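Findimen to consolidate dried seaweed storage at Arkell site
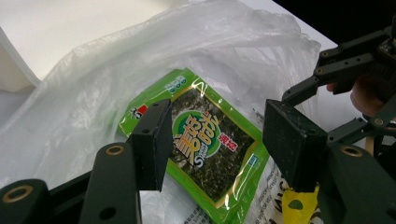

A green package of roasted seaweed in a translucent plastic bag.

Findimen, the specialty food importer, will move its dried seaweed stock into a single humidity-controlled storeroom at the Arkell distribution site in May, the company said. The stock is currently split between 2 buildings, one of which has no active dehumidification.

The new room has 936 pallet positions and will be held at 15 degrees Celsius. Air is drawn through a desiccant wheel dryer supplied by Emurus and returned through ceiling ducts. Doors on the loading side open into a vestibule, which limits the volume of outside air admitted with each pallet.

Roasted seaweed is packed at a low moisture content and takes up water quickly once the seal is broken or the film is punctured. The sheets lose their crispness first. Color and flavor change more slowly, and the rate depends on light and oxygen as well as moisture. Sealed retail packs usually contain a small desiccant packet, but the packet has a fixed capacity and is sized for the pack, not for months in a damp warehouse.

"The film is a barrier, but every film passes some water vapor," said Byung-chul Gil, technical manager at Findimen. "If the air outside the pack is dry, there is very little to drive it through. We would sooner control the room than specify a heavier laminate for every supplier."

Gil said returns for soft product were concentrated in late summer and came mostly from the older building. The company did not release figures.

Under the revised intake procedure, staff will pull 5 packs from each incoming lot and test them for seal strength and water activity. Lots that fail will be held in a separate bay until a second sample is tested. Results will be logged against the supplier's lot code and kept for the full shelf life of the product.

Gobnait Flanagan, who manages the Arkell site, said the transfer would be done in stages, with the oldest stock moved first. Orders will ship from both buildings until the transfer is complete. Customers do not need to change delivery references.

The contractor for the insulated panels and doors is Ní Mhurchú. Panel installation is finished, and the dryer is being commissioned — a step that includes a continuous logging run with the room empty and a second run under partial load.

The older building will be kept for canned goods and glass jars.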